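Household Textiles, Week 4: Storage
Handout for the Mindley evening section
February 10, 2026

Last week we washed things. Tonight we put them away, a stage most households handle by closing a door and leaning on it.
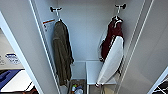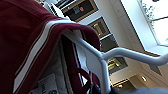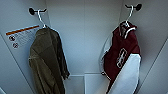 Hanging clothes: green and maroon.

1. Weight decides hang or fold. Woven cloth hangs well. Knits stretch under their own weight, so a heavy sweater left on a hanger from now until March will fit somebody taller. Fold it.

2. Shoulders. A thin hanger puts the whole load on a narrow line of cloth, and you get the little bumps known in the trade as "hanger nipples" and in this course as "shoulder marks" — the college reads these handouts. Steam takes out most of them.

3. Air. Cloth holds moisture long after it feels dry to the hand. The Iscombe reading gives a good account of mildew, with color plates. Don't read it over dinner.

4. Moths. The adults don't eat wool, the larvae do, and they prefer it with a bit of gravy. Clean first, then store. Cedar smells nice and does much less than the people selling cedar would like. Freezing works if the bag is sealed and you leave it alone for 14 days, which rules out anyone with roommates.

Fiber samples: the Sustwood swatch cards are in the gray box. There were 110 cards in September. Please return the cards.

For next week: read the Kongkaew chapter on silk (skip the part on dye chemistry unless you enjoy it) and bring four garments from home, one of them ruined. Write a short paragraph on how it got that way. "My brother" is a start but I'll need more.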